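Visit to the Iltano luminaire works, Rutarley

Members of the regional lighting group were received at the Iltano works in August. The party numbered 24 and was met at reception by Giuliana Urrego, who leads production engineering on the site.

The tour began in the moulding hall, where opal and prismatic diffusers are produced for the Drollow range of surface and suspended fittings. Each diffuser is checked on a light table for flow marks before it goes forward to assembly. Members asked about yellowing in polycarbonate, and were shown samples held under accelerated ageing at Gwynne, the company's second site.

Assembly is carried out at nine benches. Gear trays are wired, fitted with drivers and flash tested before the diffuser is clipped on. Emergency versions take a separate route – the battery packs are charged and discharged under load, and the results are kept against the serial number.

The final stop was the photometric room. A Drollow 1207 was on the goniometer at the time, and the group was able to follow part of a measurement run. Questions on glare ratings for classrooms took up most of the remaining time.

The group thanks Iltano for its hospitality. The next visit will be held on a Saturday. 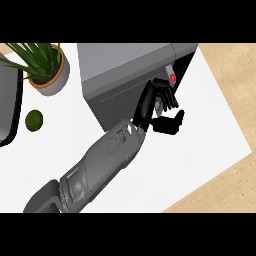 Computer-rendered view of a white worktop and grey appliance, from above.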